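FOR IMMEDIATE RELEASE

Grenix opens hand-held teaching sessions for household cloth work

New program lets people show a robot how to fold and straighten fabric using a gripper they hold themselves. No robot needed in the room while teaching.

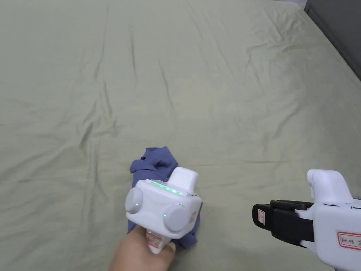 ZOLLDEN, December - Grenix today announced Kukaline, a teaching program for soft goods. Bedding first. Sheets, covers, cloths, anything that wrinkles and slides and won't hold still for a machine.

The idea is simple enough. A person picks up a hand-held gripper and does the job. Pinch the cloth, lift it, pull it out, let go. The recorded motion goes into a training set, and the robot arm learns from that. A bed and a cloth are enough to get started.

Earlier work at Grenix used remote control, with an operator moving an arm from across the room. It works fine for boxes. For cloth it was slow, and operators told us they couldn't feel when the fabric was about to slip. With the tool in the hand they can.

Kukaline opens with 52 cloth tasks. 12 of them are for two hands, the kind where one side holds and the other side pulls. Those are the ones customers ask for most and the ones that take longest to learn, so expect the list to change in the first months.

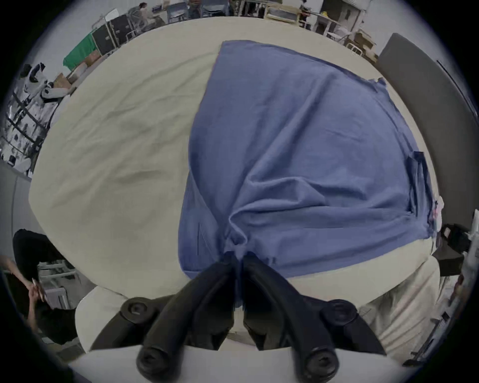

Corners are the hard part. A new demonstrator will usually grab too much fabric, and then the fold comes out thick and has to be redone. The training guide now spends a full section on picking up a single layer, and on letting go slowly. Mistakes stay in the recordings if the person recovers from them, we want the robot to see a recovery too. Recordings where the cloth ends up on the floor are thrown out.

The program was put together with Mohammadi, a linen service that supplied the task list and told us plainly which of our first folds were no good. 171 demonstrations were kept from the pilot round and these go out with the starter set. Mohammadi will review the next batch before it is released.

What a Kukaline session includes:

Hand-held grippers, left and right
Written task cards, one task per card
A short practice block before anything gets recorded
Same-day playback so the demonstrator can see there own work
Review and labeling by Grenix staff

No coding background is required. People who fold for a living tend to do very well, and programmers tend to rush. Sessions are run seated or standing, breaks whenever the demonstrator wants one.
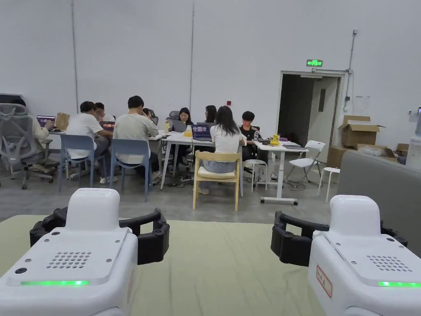

Grenix Press Notes, No. 52

Availability: sessions can be booked now through the Grenix office in Zollden. Groups welcome, please tell us ahead how many are coming so there are enough tools charged and ready. Remote-control sessions for rigid items continue as before and are not effected by this announcement.

Next up for Kukaline is duvet covers. Then fitted sheets, which we are less sure of. Release dates for both to follow.

About Grenix: Grenix makes tools and software for teaching robots by demonstration. Based in Zollden.

Press contact: Grenix press desk, Zollden. Phones open Thursday morning.

###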